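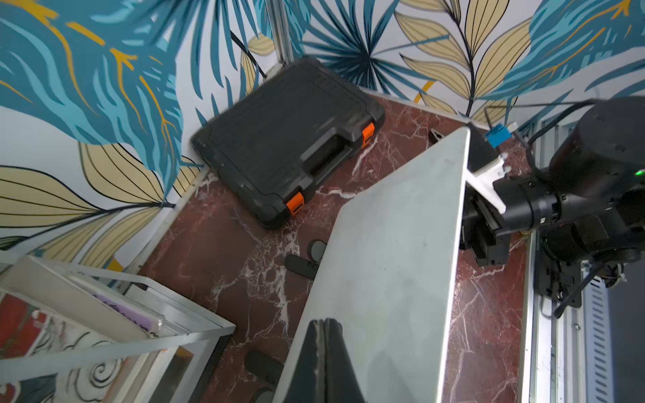

Demo bench, Skesden showroom, both arms on one board.

Anwood Twin Bench
Two arms, one rail, a great deal of wallpaper

The Twin Bench comes up to table height and asks for one wall socket and a certain amount of patience. Our next open day at Skesden is on 27/02/2019, doors at 2, and the bench will be handling a laptop in front of anyone who cares to watch. Each arm has its own gripper, and the pair share the load across the table. Bring your own laptop if you are feeling brave. So far the takers have all been from Furndale. 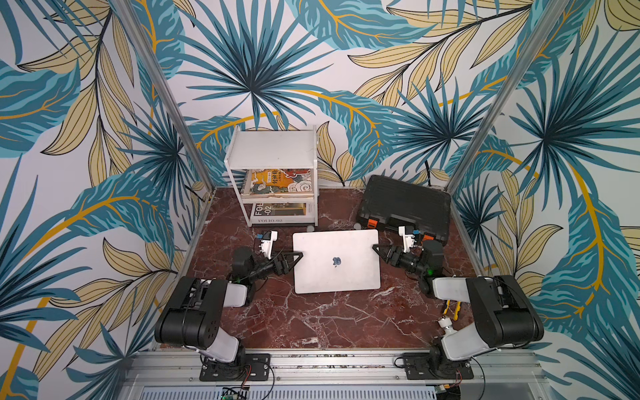 What you get
Two arms on mounting plates, aluminum rail and posts, vented front panel, cables. Marble top and palm fronds are extra, and yes, people have asked.
Bench with arms: $1,572
Arms only: $1,102
Lead time: 30 days

Visiting the demo
Hamisi Temba runs the sessions and will take questions during them, including the one about whether it can fold shirts. He likes to start with the lid, a job most visitors consider beneath a robot until they have tried to program it.

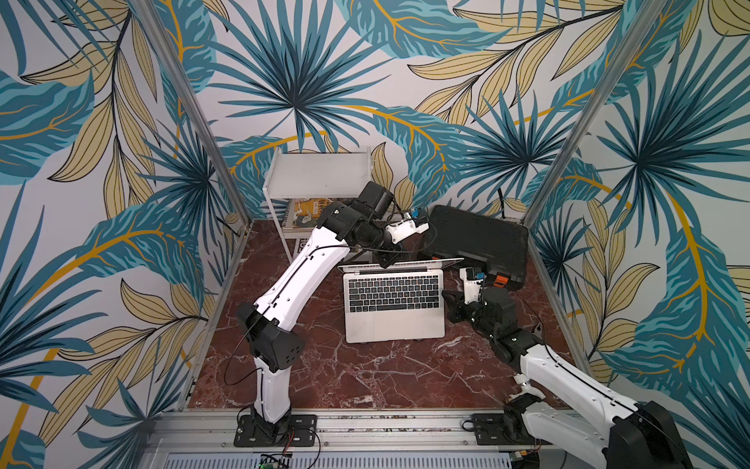

After that he hands over the controls. Expect to be slower than you think. The Rizvi team visited in September and stayed well past closing, arguing over whose turn it was. Coffee is free, parking is not. Call the showroom to book a place.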